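¿Habéis soplado alguna vez por un aro lleno de jabón y os habéis quedado mirando cómo se aleja la pompa, despacito, hasta que hace ¡plop!? A mí me sigue pasando, y eso que ya tengo nietos. Hoy os quiero contar de qué está hecha una pompa y por qué el agua sola, por mucho que soplemos, no nos sirve para fabricarlas.

## El agua tiene una piel

El agua está formada por trocitos pequeñísimos llamados **moléculas**, tan pequeños que no se ven ni con la mejor lupa. A las moléculas les encanta estar juntas y se dan la mano unas a otras con mucha fuerza. Las que están arriba del todo, en la superficie, solo tienen compañeras a los lados y debajo, así que se aprietan y forman una especie de piel tirante. Los mayores la llamamos **tensión superficial** (un nombre larguísimo, ya lo sé, pero suena estupendo si lo decís en voz alta durante la cena).

Por esa piel se quedan redondas las gotitas del grifo, y sobre ella caminan los zapateros, esos insectos de patas largas que vimos en abril en la charca de Brosdale.

## ¿Y qué hace el jabón?

La piel del agua sola tira demasiado. Si metéis un aro en agua y lo sacáis, casi siempre se rompe antes de que podáis soplar. El jabón la vuelve más floja y estirable, como una goma blandita. Sus moléculas tienen una cabeza que adora el agua y una cola que no la quiere ni ver, y por eso se colocan por fuera, con la cola hacia el aire. Una pompa es, entonces, un bocadillo: jabón, agua, jabón. ¡Y dentro, vuestro soplido!

Mi vecina Eleri Maddocks, que tiene 4 años, me preguntó si se podían hacer pompas cuadradas con un aro cuadrado. Probadlo y veréis que, cuando se sueltan, salen redondas igualmente. La piel se encoge todo lo que puede, y la bola es la forma que guarda el mismo aire gastando menos piel.

## El aro y el vaso

Para jugar necesitáis un aro con mango y un recipiente donde quepa el aro. Si es transparente, mejor, y en lugar de cristal usad en casa uno de plástico, por si hay codazos. Mojad el aro, levantadlo despacio y soplad flojito — como si quisierais enfriar la sopa sin salpicar a nadie. 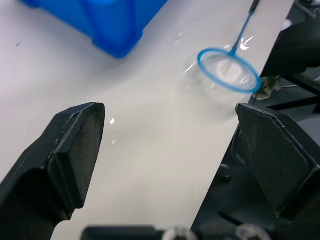
*Un aro azul apoyado en la boca de un vaso de precipitados.*

Si miráis la pompa con buena luz, encontraréis rosas, verdes y dorados que se mueven. La luz rebota en la parte de fuera y también en la de dentro, y al juntarse otra vez, unos colores se hacen más fuertes y otros se apagan. Con el paso de los segundos el agua va bajando, la pompa se queda finísima por arriba y... ¡plop!

No os frotéis los ojos con las manos enjabonadas, y si cae jabón al suelo, secadlo enseguida, que resbala muchísimo. Y si un día sale una pompa enorme, llamad a alguien para que la vea con vosotros, ¡pero llamad deprisa!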